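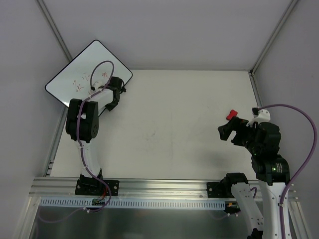 March, 9:40 a.m. Comment coding, the Sérgio Quintela parrot clip.

Started on the reply thread under the parrot video. For anyone picking this notebook up cold: Quintela plays the brooding harbor pilot in Mandlow, and last month he posted himself trying to teach his mother's parrot to say the name of the show. The parrot says "microwave." He tries again, in the pilot voice. "Microwave." He puts his forehead down on the counter and the clip ends. I have now seen it more often than I have seen some of my cousins. One thing I hadn't planned a category for is the counter. It's a white one with faint gray smudges toward the middle, and people have Views. There is a whole branch of the thread recommending baking soda. I've opened a code for it, HOUSEKEEPING, and expect to regret it.

The scrape gave us 2443 replies after removing duplicates and the account that only posts the word "king." Eduardo thinks the king account should stay in, as it is technically sincere. Parked.

Code list as of this morning:

LOVE (of man)
LOVE (of bird)
QUOTE (just "microwave," with or without punctuation)
OWN PET (my parrot, my dog, my aunt's goat)
SHOW (anything about Mandlow, including the finale people)
STAGED (it's fake, it's promo, the bird is an actor)
HOUSEKEEPING
OTHER

10:30. Eduardo Rocha and I each coded the same 30 replies without talking, apart from one laugh that I'm treating as contamination. We disagreed on 12. That's bad. I'd like to say it's bad in an interesting way, and a few of them are.

Most of the trouble is between the LOVE codes. "I would die for him" could go either way and the writer isn't going to tell us. I had been giving these to the man, Eduardo to the bird, which says something about each of us that doesn't belong in a methods section. The bird is a hen, as Quintela mentions in the caption, but hardly anyone reads captions, so pronouns are no help.

The other soft spot is STAGED. Eduardo puts a reply there if it uses the word "PR" at all. I'd only put it there if the person seems to mind. "Whoever does his PR, give that parrot a raise" is not a complaint. It's a compliment with a job title in it.

11:15. New rules, agreed over the good coffee:

Unclear "him/her/them" goes to a new code, LOVE (unassigned). No guessing.
STAGED needs an actual claim that something was set up. Cheerful mentions of PR go to OTHER.
A reply can have two codes at most. Eduardo had one with five.
"Microwave" followed by a story about a real microwave is OWN APPLIANCE. I objected to this code and then found one.

1:50 p.m. Back from lunch. Ran the comparison against the Abreu clip, the singer's-llama one from the last round, using the same list. The two threads don't look much alike. The llama thread is nearly all about the llama, since the singer spends the whole thing off to one side holding a bucket. With Quintela it's the losing that people like. He's a serious man with a serious voice and he's beaten by a bird in under a minute. Several of the warmest replies open with some form of "I don't even watch the show."

Which brings up the thing the Feltell people keep asking for, namely whether a clip like this brings anyone to the program. We can't tell them from comments. People say "ok fine I'll watch it" the way I say I'll floss. I've written that in the draft more politely. If they want viewing figures they'll have to get them from the network and stop looking at me.

2:35. Side note on the copies. The version most people have seen isn't Quintela's post. It's a repost by a fan page in Cumomcombe that trimmed the opening, where he's hunting for his glasses, and starts straight in on the first "Mandlow." It's a better edit. The original has a slower, sweeter thread, with more OWN PET and a lot of grandmothers. Need to decide whether we code the repost separately or only note it. Leaning toward separately. Eduardo made a face.

3:20. Second try on a fresh batch with the new rules. Much better on LOVE, no trouble at all on STAGED, and now we're arguing about QUOTE, which I had down as the one code a doorstop could apply. Question is whether "Microwave (affectionate)" is QUOTE or LOVE (of bird). Went with both, as the two-code rule allows. Felt like splitting a restaurant bill.

HOUSEKEEPING holds up, annoyingly. There is a man in there who has explained grout to four separate strangers. No grout is visible in the clip.

To do:

Eduardo: rewrite the code sheet with examples, real ones, and stop using the goat for everything.
Me: pull the repost thread before the fan page tidies it up.
Both: code a third batch cold and compare again before touching the full set.
Ask Feltell if "the bird" can appear in the title. They said no to "the llama."
Decide about the king account.

4:45. Quintela has posted a second parrot video. He tries "harbor." I haven't opened the replies and don't intend to until the sheet is fixed. Eduardo has opened the replies. He reports that the counter has come up again.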